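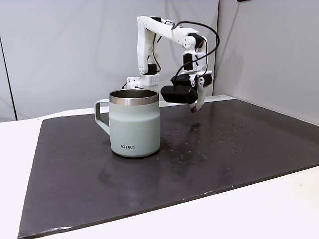

A pale green mug on a grey mat.

Tolden to change glaze testing rules for tableware from June

Potters who sell mugs, bowls and plates through the Tolden craft market will have to supply a leach test result for every glaze used on a food surface, under rules published on 28th August. The change takes effect next June and applies to all stallholders, including those who trade on a single day.

At present the market accepts a written statement from the maker that a glaze is food safe. Under the new rules a statement will still be needed, but it must be backed by a laboratory report for each combination of glaze, clay body and firing temperature. A report will remain valid for two years, provided that none of the three is altered.

The test is a simple one. A fired piece is filled with dilute acetic acid to just below the rim and left at room temperature for a day, out of the light. The liquid is then analysed for lead and cadmium. Makers may ask for other metals to be included, and the rules recommend this where a glaze contains copper, cobalt or manganese.

Green glazes are mentioned by name. Many are coloured with copper carbonate, and copper can make an otherwise stable lead-bearing glaze release far more metal into acidic food. Pale greens made with chromium oxide or a commercial stain behave differently, but the market will not accept colour or recipe as proof in either case.

"Two mugs from the same bucket of glaze can give different results if one was underfired," said Timothée Lebrun, who drafted the technical section. "The recipe tells you what went in. The report covers the pot as fired."

Each stallholder may submit up to seven combinations in the first year at a reduced fee of 20 euros each. Further combinations will be charged at the full laboratory rate. Samples are to be sent to the Räsänen laboratory, unglazed on the base and marked with the maker's own reference. Results are expected within seven working days of receipt.

Vilho Väisänen, who has sold stoneware at the market under the Brurkar name for several seasons, said the cost was acceptable but the definition of a combination was too narrow. He fires in a gas kiln in which the top and bottom shelves differ by a full cone, and would have to submit each glaze twice.

Lebrun said that makers in this position could submit one piece from the coolest part of the kiln, and that the wording would be amended to say so.

Purely decorative ware is exempt if it carries a permanent mark under the foot stating that it is not for food use. Paper labels will not be accepted. Stock made before the rules take effect may be sold until the end of that season with the existing statement.

Application forms are available from the market office and from the Nonell clay store.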